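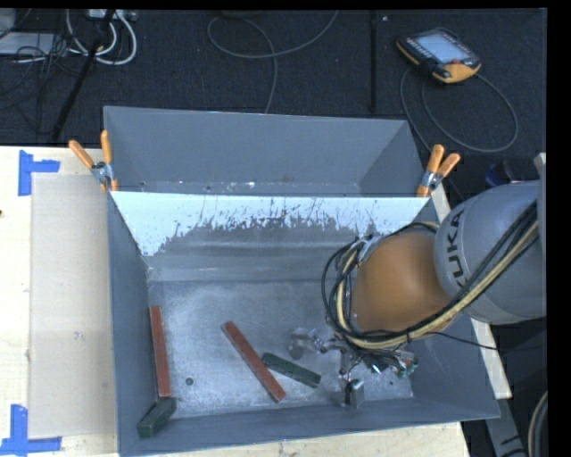
Longate Makers Board > Wood, Blocks and Kids' Stuff > Painted blocks: bin or tray?

sawdust_supper
Posts: 68

OK so I have fallen completely in love with big painted blocks and I need people to talk to about it. Red-brown and dark green, that's the whole palette. Terracotta and forest, really. Long thin ones in the red, short stubby ones in the green, and everything gets tipped into a gray bin with sloping sides when we're finished with it.

I grew up with a bucket of tiny cubes in every color and I don't think I built one decent thing out of it. With two colors and two lengths my kids (four and seven) are making gates, bridges, a "hotel for snails" – and they play so much longer! Yesterday it went right through to 5 p.m. and I had to move dinner.

Two questions for the group.

1. Storage. Does anyone else keep blocks in a bin with slanted walls? I like how everything slides toward the middle. My partner wants a flat tray with slots.

2. Paint. Matte or a light sheen? The long ones get knocked over most and I'm wondering how you all deal with the edges.

planewell
Posts: 1,918

Welcome to the obsession! Slanted bin all the way. With straight sides the last few blocks always end up jammed in a corner and small hands can't get under them. A slope gives you somewhere to put your fingers.

Matte for the blocks. Sheen is slippery and a long block standing on its thin edge wants all the grip it can get.

Konon_Creek
Posts: 1,011

Going to disagree with planewell on the bin. Sloped walls look great and eat space. You pay for a big footprint at the top and get a small floor. We had one on the craft table and there was no room left for building, so the kids built on the floor and the bin just sat up there like a sink.

Slotted tray. Your partner is right. Sorry!

planewell
Posts: 1,918

But that's a table problem! Put the bin on a bench of its own.

Konon_Creek
Posts: 1,011

Some of us have one table.

littlegreenshed
Posts: 204

Can I come in on the colors, as this makes me so happy. Two colors is exactly where we ended up after years of rainbow sets. Ours are cream and navy. When the color goes with the length, kids learn to ask for "a green" when they mean a short one, and the building gets faster.

On edges: round them over before any paint goes on. Not much, just enough that it doesn't feel sharp when you run a thumb down it. Sharp edges lose paint first. If yours are already painted, sand only the edges, wipe, and let them stay a bit lighter. I love that look on a terracotta color, it's like old brick.

sawdust_supper
Posts: 68

Old brick!! Yes. I was going to touch them all up this weekend and now I'm leaving the edges alone.

Konon, how deep are your slots? I'd at least like to try it before I say no to somebody I live with.

Konon_Creek
Posts: 1,011

Half the height of the block lying flat. Any deeper and you can't pinch them out. Leave a finger gap at one end of each slot too, I forgot that on the first tray and had to tip the whole thing over to get anything out.

mudroom_dad
Posts: 37

Does anybody bother painting the inside of the bin? Mine was a flat gray for about a month and now it's all scuffs and specks and drips from a paint water accident. I kind of like it but my mother-in-law offered to "fix it" so I guess not everyone does.

planewell
Posts: 1,918

Leave it. A storage bin is a work surface. I painted mine once in December when it was too cold to do anything else in the garage, and it was scuffed again before the month was out.

Engelhardt Lane Play Barn
Posts: 412

We have 3,000 blocks at the barn (yes, really, and we love every one) so here's our take from the heavy use end.

Bins for the long blocks, trays for the short ones. Long ones thrown in a bin lie every which way and it doesn't matter, they're easy to grab. Short ones vanish underneath them. Once we split the two, cleanup went from a fight to a game.

Also, if you can, put a hole in the floor of the bin. We drilled one in each of ours and now the grit and dust gets swept out through it with an old paintbrush. Sand from the yard gets into everything here.

Konon_Creek
Posts: 1,011

Bin for long, tray for short. OK, I can live with that. I still think the slope is a waste.

littlegreenshed
Posts: 204

The slope is the fun part! Half of what my youngest does is let blocks slide down the side to hear them hit the bottom.

Konon_Creek
Posts: 1,011

I have neighbors.

sawdust_supper
Posts: 68

This is all so good, thank you. Plan is: slanted bin stays for the long reds, I'm making a little slotted tray for the greens, finger gap included. Matte paint, edges left alone.

Next question while I have you. I want to add one more shape and keep the two colors. The seven-year-old says arch, the four-year-old says "a really big one." Has anyone cut an arch without a bandsaw? There's a Pladutell pattern going around our school's parent group but it's for a much thicker block than mine and I don't know if it shrinks down well.

mudroom_dad
Posts: 37

Coping saw and patience. Drill two big holes first at the top of the curve so there's less to cut. My first three looked like bites out of a sandwich and the kids picked those as their favorites.

planewell
Posts: 1,918

I wouldn't shrink that pattern. The legs come out too skinny and they snap when somebody steps on one. Draw your own around a jar lid and keep the legs as wide as your short block is thick. Then the greens sit on top nicely.

And make the really big one too. Every set needs one.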